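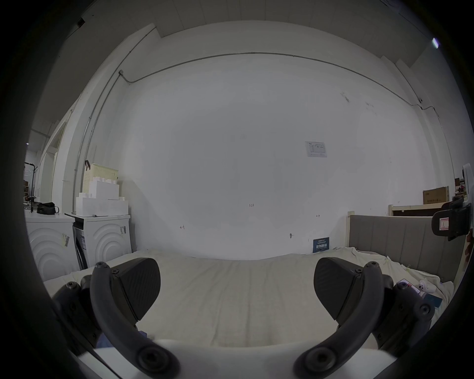 Incidencia 1441 – Cabecero que cruje y sábana que no se queda en su sitio
Abierta por: Macarena Bustamante
Estado: en seguimiento

Hola, soy Macarena, de la habitación 7 de la residencia Urquijo. Os escribo por la cama, otra vez, perdonad la lata. El cabecero gris tapizado, el de los canales verticales, cruje cada vez que me apoyo a leer. Y la sábana blanquecina se me arruga entera hacia ese lado, por mucho que la estire por la mañana. ¡Parece que haya dormido un caballo! No sé si son dos averías o la misma, vosotros diréis.

Añado, por si sirve: el tubo gris de la luz que va por lo alto de la pared no toca el cabecero, así que el ruido de ahí no viene. Lo miré porque Iker Zabala, el de la 6, estaba convencido.

Respuesta de Unai Iglesias, mantenimiento, 10:15
Hola, Macarena. ¿El crujido es al apoyarte o también al darte la vuelta? Prueba a separar la cama un palmo de la pared y me cuentas. Y dime si la sábana es ajustable o plana, porfa.

Macarena, 13:40
Al apoyarme, y solo si me echo hacia atrás del todo. He separado la cama y sigue igual. La sábana es plana, de las que nos dieron en enero, y remeto lo que puedo, pero por el lado del cabecero se sale. He quitado también lo que suelo dejar encima (el libro azul, una tarjeta, cuatro tonterías) por si era el peso, que ya sé que no, pero por descartar.

Unai, 16:05
Vale, pues pared descartada. Me paso con la llave y aprieto las patas del cabecero. Lo de la sábana es de medida: el colchón es Temel, de 80, y me da que te dieron una corta. Le pido a Yu-ting Wan una ajustable.

Macarena, 19:20
Ha venido Unai, mil gracias – el tornillo de la izquierda bailaba que daba gusto. De momento no suena, llevo un rato largo apoyada a propósito. La ajustable no ha llegado todavía, así que no cerréis esto, que luego hay que abrir otra y volver a contarlo todo. Si Yu-ting no me encuentra, que la deje en recepción a mi nombre.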